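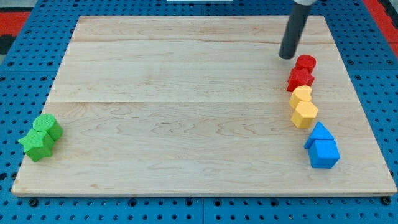
有一位同事在意见本上写:机器来了以后,我的手每天少做很多事,可是我的眼睛比以前更累,这算不算减轻工作?我们把这句话放在本期内部通讯的开头,因为收到的意见里面,跟它意思相近的很多,而且写得最清楚。

先说一下情况,给没有在分拣间工作的同事。博金(Bokine)的分拣间从六月开始用机械臂做教具积木的配对和摆放。以前这个工作全部用手:从大箱里拿出泡沫积木,按颜色分好,同色的放在一起,检查有没有缺角和压痕,再装进盒子。现在,拿和放由机械臂做,检查和装盒还是人来做。控制程序是莱多夫(Ledov)提供的,夹爪部分由贤(Hyun)负责维护。这个项目在公司里的名字叫 Trandura,大家在排班表上看到的“T台”,就是它的工作台。

为什么先选泡沫积木,很多同事问过。泡沫很轻,掉下来不会坏,也不会伤人。但是它软,夹得太紧会留下印子,夹得太松又会滑。形状也不一样:圆柱和方块比较容易,星形和心形就麻烦,夹的角度差一点,放下去就歪了。对老员工来说,这些东西闭着眼睛也能拿,对机器来说每一种都要单独调整。我自己在T台旁边学习了几天,对这一点印象很深。

现在说工作的变化。

第一个变化是上班时间里的节奏。手工分拣的时候,快和慢是自己决定的。累了可以慢一点,跟旁边的人说两句话,然后再快一点补回来。机械臂的速度是固定的,它不会等人,也不会催人,可是人坐在它旁边,自然就跟着它走。有同事说,一个上午过去了,才发现没有喝水。所以从这个月开始,T台每工作2小时停一次,停的时候机械臂回到原位,人离开座位。这个休息是规定的,不需要向班长申请,也不要因为“今天很顺利”就不停。

第二个变化是责任。以前一盒积木里颜色错了,看装盒单就知道是谁装的。现在如果红色的跟黄色的放在了一起,是机器放错,还是人没有看出来?开始的两个星期,这件事引起过一些不愉快。目前的办法是:放错的都记在机器的记录里,不记在个人的名下;人在检查的时候没有发现,也先记在机器的记录里,等程序稳定以后再讨论。有的同事觉得这样太宽,有的觉得应该一直这样。意见还可以继续写。

第三个变化是技能。分拣间现在有9位同事学过T台的基本操作,会开机、停机、换料,也会在夹爪夹偏的时候重新给它指位置。其中3位还学了怎么改摆放的顺序,比如先摆右边一列,再摆左边,或者让同颜色的前后挨着。改顺序听起来是小事,但是顺序不合适,夹爪下去的时候会碰到已经放好的积木,后面就都要重来。这部分培训以前只有设备组可以参加,现在分拣间的人也可以报名,培训时间算工作时间。

关于大家最关心的问题,就是人会不会减少,我们向管理部门问过,得到的回答是:今年分拣间的人数不变,有人退休的话,位置会不会补,还没有决定。我知道这个回答不能让所有人放心,不过我觉得应该照原样写出来,不要写得更好听。下次有新的消息,还是会登在这里。

再回到开头的那个问题。手少做了,眼睛多做了,这算不算减轻?设备组的看法是,检查的工作量跟以前差不多,因为每块积木以前也要看。分拣间的看法不同:以前是一边拿一边看,手摸到了缺角,眼睛再去确认;现在手没有碰到,只能靠眼睛找,当然更累。我自己试过以后,比较同意分拣间的说法。一块泡沫有没有压痕,手指一摸就知道,看却要看很久,灯光从上面照下来的时候,影子和压痕很像。

针对这个,有两件事已经在做。一件是换灯,把T台上方的灯改成从侧面照,亮度可以自己调。另一件是试一种新的分工:机械臂把积木摆好以后,检查的人可以把每一块拿起来看,再放回去,不再要求“只看不碰”。这样会慢一些。试用期间先按一天200盒来安排,低于手工时候的数量也没有关系,不影响奖金的计算。

还有几个小的提醒。机械臂在动的时候,请不要伸手去扶歪了的积木,先按停止,再扶。这条已经贴在墙上,但是还是有人会忘记,包括我。木板上面请不要放杯子、笔和手机,程序会把它们当作积木,上次有一支笔被夹到了箱子里,找了很久。换班的时候,请把记录写完再走,只写“正常”两个字,下一班的人看不懂。

想报名下一期T台培训的同事,请在分拣间门口的表上写名字和可以参加的班次。晚班的同事也可以报,时间会另外安排。意见本还放在原来的地方,不写名字也可以。本期没有登出来的意见,都已经转给设备组和莱多夫的程序人员,关于声音太响的那几条,设备组已经来量过,结果下一期登。

分拣间通讯
2018年7月29日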